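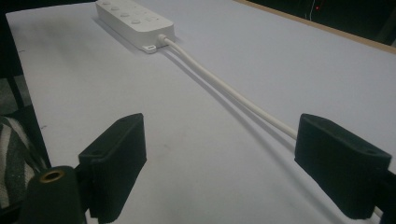 Indira Joseph plans equipment purchases at Jirasus, and her budget for hand-held grippers closes in February. She began with the fingers. "They're the part that wears, so I price them first," she said. "A spare pair from Kotian is 19 pounds. The bracket is 84, and we replace far fewer of those."

The order covers seven complete units and 50 pairs of fingers. Gilley quoted less per unit but would not sell fingers separately, and Joseph ruled the bid out on that point. "I'd have been buying whole assemblies to get at two blocks."

Threaded inserts are specified in brass throughout. She asked for a sample before agreeing the price – the supplier had first offered plain holes in the plastic.

Bench costs sit on a separate line: tables, power strips, cable. Joseph wants that line kept apart from the Cloteo project, which has its own money until the end of the financial year. "If the two get mixed, I can't say what a station costs. I need that figure before I ask for more stations."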